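Pedthorpe Community Help
Home > Rooms and equipment > Display and loan items

Preparing a fruit basket for a table display

Posted by Harasym
23 January 2024

I have been asked to set out the activity table for the Pedthorpe open afternoon and would be grateful for guidance from members who have managed a similar arrangement. The table is to carry a woven basket of artificial fruit, which visitors may handle, sort and put back. The same basket was used in December, when several pieces rolled to the floor and one was trodden on.

My enquiry concerns three matters. The first is whether the fruit should be heaped in the basket or laid out on the table beside it. The second is how the fruit ought to be cleaned between sessions. The third is the handle, which on our older basket has begun to shed short splinters. We expect 80 visitors over the afternoon, many of them young children, and the table will be in use for 55 minutes at a time.

Replies (3)

Posted by Trakusano

On the first matter, I would recommend that most of the fruit be kept in the basket and that one piece only be left on the table. A single peach or similar item is sufficient to show visitors that the fruit may be picked up. Where everything is laid out at the start, the table soon becomes untidy and the basket is ignored.

The larger and longer pieces should be placed across the front of the basket, with the lemons and other small fruit behind them. A long piece laid diagonally will hold the rest of the pile in position. Please do not fill the basket above the rim to any great height, as it is the topmost pieces which are lost.

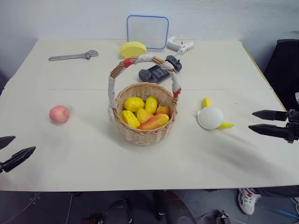

A plain pale table is preferable to a patterned cloth. The colours of the fruit are then easily told apart, and any piece that has been left behind can be found quickly at the end of the session. Tools and other items not belonging to the activity should be cleared before visitors are admitted. Our own rules require this of whoever sets out the room.

With regard to cleaning, artificial fruit should be wiped with a cloth wrung out in warm water and a little washing-up liquid, then dried by hand. It should not be soaked. Many pieces are hollow and will take in water at the seam – the smell after a week or two in a closed cupboard is most unpleasant. Painted blushes and red tips should be wiped lightly, as the colour is often only on the surface.

Posted by Laleo

I can assist with the handle. Cloth tape wound along the arch will cover rough cane and is comfortable to hold. The procedure I follow is given below.

Brush the handle and remove any loose ends with scissors.
Begin at the rim on one side and wind upwards, overlapping each turn by half the width of the tape.
Finish at the opposite rim and press the end down firmly.
Secure with 2 short bands in a second colour, if desired.

White tape shows dirt and will need to be replaced from time to time. Red bands are useful where several baskets are kept in one store, as they may be recognised from the doorway. Tape should not be applied to the woven sides. It lifts the fibres when removed and there is no satisfactory way of repairing them.

Posted by Pedthorpe_Lettings

Members are reminded that tables in the small hall are to be wiped down and returned to the side wall after use. Where two tables are pushed together, kindly check that the legs are locked on both. We had fruit from the harvest table in the radiator for a month.

Posted by Harasym

I am obliged to all who replied. The handle was taped yesterday evening and the older fruit has been wiped as advised. One pear had split along its seam and has been withdrawn. If any member has a spare pear of similar size, I should be pleased to collect it.

This topic is open to further replies.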